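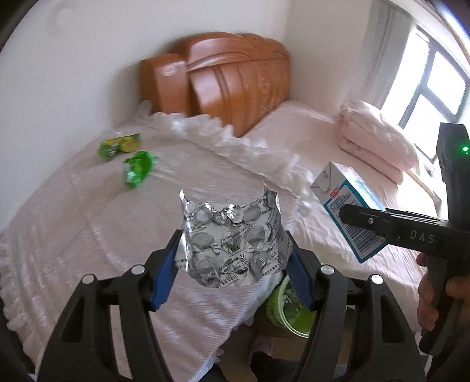
Fig. 1. Spent blister sheet, with snack packets, cup-shaped container and printed box on and beside the bed. Before clearing.

Skesgate House, Room Notebook
Entry for April, afternoon session, begun 2:10 p.m.
Subject: clearing and sorting of small packaging from the bedroom

Purpose of the entry. The previous entries in this notebook deal with kitchen and bathroom waste. The bedroom had been left out on the assumption that it produces very little. The assumption should be dropped. Small packaging collects on and near the bed over the course of a few days, and most of it is of the kind that the sorting guide handles poorly: mixed foil and plastic, thin printed film, and cartons that look empty and are not always so.

Condition at the start. The bed was made, with the pink and white quilted spread in place and the folded pink quilts stacked at the window end. The quilts were left where they were. Two green snack packets were on the spread toward the ruffled side, and a white and blue printed box stood at a tilt on the other side. The green cup-shaped container with the leaf pattern was also to be dealt with. No sorting had been done in advance and no item had been moved to the tray.

Procedure. The order used in the kitchen sessions was followed, with one change noted below.

Medicine packaging is taken first. A blister sheet is checked cavity by cavity against the light before it goes anywhere, including sheets that look fully used. Any sheet with a tablet remaining goes in the lidded tin on the high shelf and is entered on the returns slip. The sheet in Fig. 1 has rows of pushed-through cavities and a torn top edge. It was passed over the light, turned, and passed again. No tablet was found. It was entered as spent.

Film and snack packets are taken second. These are opened fully along the seam and shaken over the tray, not over the bed. Crumbs in quilting are difficult to remove by hand, and the handheld vacuum catches on the ruffle. The attachment with the narrow mouth is the only one that should be used on this spread.

Cartons are taken third. Flaps are opened and the inside is checked for leaflets. Leaflets are paper and are sorted separately. The carton is flattened only after the barcode side has been copied into the log, as two cartons in the March sessions were flattened first and could not be matched to their contents.

Cups and containers are taken last. They are rinsed in the bathroom basin and left upside down on the rack.

The change from the kitchen order is that medicine packaging comes first here. In the kitchen it comes after glass. There is no glass in this room, and a blister sheet lying on a patterned or textured cover is the item most easily swept up with other things when the spread is pulled back.

Observations on the foil. The sheet is light, and once crumpled it does not lie flat again. Pressed by hand on the table under the Sumska catalog for 10 minutes, it sprang back at both ends. It will not stack with the others in the flat folder. The recommendation in the earlier draft of the guide, that sheets be stored flat until the monthly drop-off, should be amended to allow loose storage in a paper bag. The bag must be marked FOIL, SPENT, and kept apart from the tin.

The torn edge deserves a comment. Sheets are commonly torn in this household so that part of one can be carried in a pocket. The printed characters are then divided between the pieces, and neither piece may be readable by itself. On this sheet the printing is small and dark and the wrinkles run through it. Reading was attempted with the desk magnifier and given up. Colleagues should not spend more than a minute on this. A sheet which cannot be read is logged as "unread" and sorted by material only.

The question of separating the foil layer from the plastic was raised again. It was tried in the Bhatt trial and abandoned. The foil comes away in strips, the edges are sharp enough to mark a fingertip, and what remains is too small for the sorting line to pick up. Sheets are to go in whole.

Weights. The bench scale was used for the bag and the Loltix pocket scale for single items. The pocket scale does not settle on anything as light as one blister sheet, and the reading wandered each time the door was opened. Single-sheet weights are therefore discontinued. The mixed packaging bag for the house stood at 780 grams when the session began. The running total for all rooms since the notebook was opened is 1,541 grams, which includes the bag. The bedroom contribution is not yet entered and will be carried to the next page once the rinsed items are dry.

Remarks on the room. The tray should be put on the window side before any item is lifted. In this session it was set down by the door, and each item had to be carried around the bed. The wooden headboard is carved in layers, and small scraps could lodge where the panels meet the pillow. This line should be checked with a dry brush at each session. It was brushed today and produced lint only.

The spread itself is to be shaken outdoors, by two persons, one at each end. The trim has been caught in the door once already and was resewn at one corner. It is not to be put through the hot cycle.

A small lidded bin beside the bed was proposed in February. The proposal is supported, with the reservation that a single bin will mix medicine packaging with film and defeat the first step above. A bin with 2 compartments would answer the objection. Dimensions are to be taken before anything is ordered. The floor space on the near side is limited, and the bin must not stand where feet come down in the dark.

Corrections to earlier pages. On the page headed "Bathroom, second session," the word "foil" in the third line should read "film." The weight given there is correct.

Outstanding:
Amend guide, section on flat storage.
Copy carton barcode into log.
Replace battery in pocket scale, then repeat the settling test with the door closed.
Buy paper bags, medium, without windows.
Measure for bedside bin.
Return narrow attachment to the hall cupboard.

Session closed 3:25 p.m. Tray wiped. Tin returned to the high shelf, returns slip blank for this room.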